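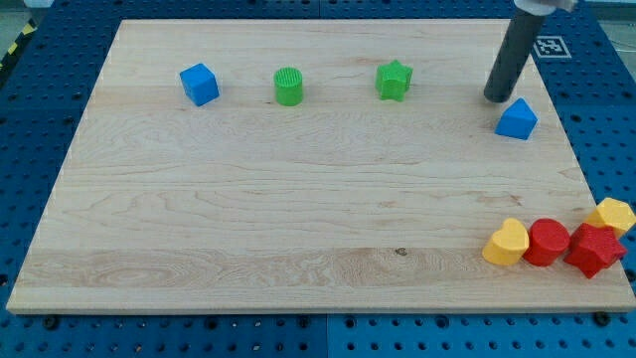 El banco de pruebas de Pons, con las piezas sobre el tablero de madera y el extremo del brazo junto al prisma azul.

Pons enfrenta a dos pinzas con un corazón amarillo

El taller de automatización de Pons ha dedicado parte del invierno a una cuestión que cualquier niño de dos años resuelve sin presupuesto: cómo coger un bloque de juguete y dejarlo en otro sitio. La comparativa, publicada el 19 de febrero de 2018, mide la pinza de Kunmont contra la de Jatby, montadas por turnos en el mismo brazo y con el mismo controlador.

Hubo 465 intentos. La de Kunmont falló 17 y la de Jatby, 29, aunque esta última fue más rápida, también a la hora de fallar. Las piezas eran cubos, cilindros, estrellas y otras formas de parvulario, unas veces sueltas y otras arrimadas entre sí, para que los dedos tuvieran que abrirse paso.

"Con el cubo no hay noticia. El cubo se deja", explica Nyokabi Koech, responsable de las pruebas. El corazón es otro asunto. Según el informe, sus curvas fueron responsables de 9 de los fallos de Jatby, y el equipo acabó por darle un apartado propio, con gráfica y todo.

Rainer Strobel, que programó los movimientos, admite que la primera semana se fue casi entera en calibrar la cámara con el marcador impreso. Alguien lo había pegado girado - el informe no da nombres - y el brazo bajaba con mucha seguridad a unos dos centímetros de donde debía.

El distribuidor de Jatby, Didier Boyer, atribuye la diferencia a las almohadillas, que según él "no eran las recomendadas". Pons responde que eran las que venían en la caja. Habrá segunda ronda en junio, con almohadillas nuevas y un controlador de Dostilov que promete medir la fuerza de agarre. El corazón repite.

Comentarios (4)

Fabrice B.
¿Han publicado los tiempos por pieza? En mi planta probamos la de Kunmont y con los cilindros iba bien, pero la velocidad daba sueño.

tung_luu
Falta saber a qué altura se aproxima el brazo antes de cerrar. Con las piezas juntas eso cambia mucho el resultado.

marisa_t
Mi hija se ofrece para la segunda ronda. Cobra en galletas.

Fabrice B.
@tung_luu Está en el anexo, creo que en la última tabla. La letra es minúscula.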